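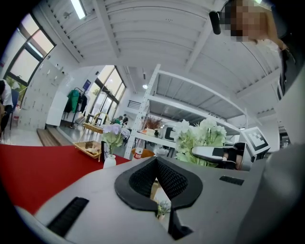
Flowers at the Kubiak room

Dear Lorraine,

It has been a full and rather happy winter for our twin study of habits and temperament, and thank you, as ever, for your patience with our paperwork. By December we had questionnaires back from 144 pairs, and 7 more pairs have joined since. Ravindran has been wonderful at ringing people who forgot the second booklet — some of them chat for ages, and he never minds a bit! 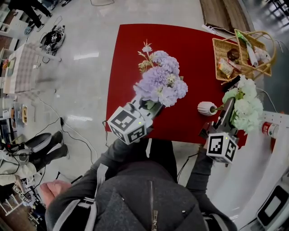
Lilac-coloured hydrangeas on the red table

The saliva samples are slower, I'm afraid. We hold 295 and need 400 before Czesław can begin comparing identical with fraternal pairs, so we would dearly like to move the lab money into the next quarter. Could you let me know whether that needs a form?

With warm wishes,
Renata Jakubowski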